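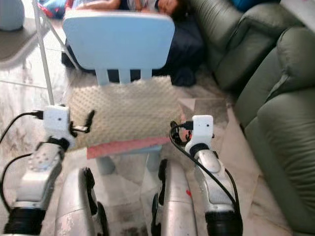 Lunavell Home Service, Sanden branch
Minutes of the staff meeting on the two-arm machine in the living room work

Date: April 27, 2026
Chair: Gebhard Brunner
Minutes: Benedetta Carbone
Present: the home team, both shift leaders, the planning office. The laundry was excused.

1. Minutes of the last meeting

Accepted with one correction. Under item 4 it was written that the machine "replaces the second person" in a household visit. The home team asked to change this to "is used together with the second person". The chair agreed and the text is changed.

2. Where we are now

The chair reported that the machine has now been used in 16 visits. The tasks are the same as before: cushions and pillows, small covers, boxes with soft lining. Floors, kitchens and bathrooms stay with the team and there is no plan to change this.

The planning office has compared the times. A living room with the machine takes longer than a living room by two trained people, and the home team was not surprised by that. The office pointed out that one of the two people can start in the kitchen meanwhile. The home team replied that this works only when the family is used to the machine. In a new household both people stay in the room, and then no time is won.

It was discussed at some length what "stay in the room" means. One shift leader understood it as within sight, the other as within reach. Decision: within reach, as long as the arms are switched on and a member of the household is in the same room. The planning office will correct the visit times for this. Until it is done, the shift leaders may add 5 minutes to a visit without asking.

Families with children are planned with two people in every case. This was the practice already, but it was not written down anywhere.
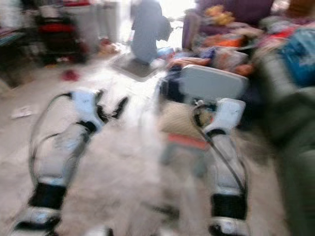 3. Things on the floor

The home team does not want to become the people who clear the way for a machine. Clothes, toys, bags and papers lie on the floor in most homes, and a cleaner walks around them or picks them up in passing. With the machine they must be picked up first. The team would like this to be counted as work.

The chair found this fair. Planning will add a line "clearing" on the visit sheet, to be filled in by hand for now. Mayrhofer, who does the maintenance for us, has asked to receive copies. The team has no objection if the family names are removed.

It was also said that folding chairs are to be moved only after asking the person who uses them.

4. Handling of soft items

The team described how the arms work with fabric. A box is pressed from both sides and this goes well with dotted or quilted covers, less well with smooth ones. A smooth cover should be done by hand. 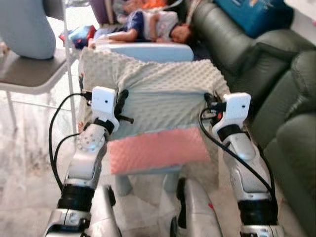

Who decides during a visit that an item is done by hand?
The team member who stands next to the machine decides, and does not need to call the office. The item is noted on the visit sheet with one word for the reason.

For pillows both grippers take hold of an end and the pillow is pulled tight between them over the seat. The laundry had sent a written remark that some pillows come in with a stretched seam. They cannot say if this is from the machine or from normal use. The chair will ask Mayrhofer if the pull can be set lower. Until the answer, no feather pillows and nothing that a family has marked as old or dear to them.

Controllers, tools and other hard objects on a sofa stay where the family has put them, unless they are in the way of the arms. Then a person moves them, and puts them back.

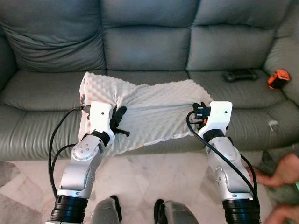

Will hours be reduced because of the machine?
No contract will be shortened before the end of August, and any change after that must first be discussed in this meeting. The chair asked to have this sentence in the minutes word for word.

5. Training and pay

The Plistel course has 52 short lessons, which the home team finds too many for people who work with the arms perhaps twice in a week. Benedetta Carbone has gone through all of them and will mark those that are needed. The others become voluntary. Lessons are done in paid time – also when they are done at home.

Who finishes the marked lessons receives a single payment of 175 euros. The team had asked for a higher hourly rate on visits with the machine. The chair could not promise it and takes the question to the management.

6. Other points

The visit sheets are still printed with the old telephone number of the office. To be corrected together with the new line "clearing".

The key cabinet on the ground floor closes badly. Reported for the second time.

To do
Planning office: visit times, new line on the sheet, telephone number
G. Brunner: Mayrhofer about the pull on pillows, management about the hourly rate
B. Carbone: list of the needed lessons, copies without names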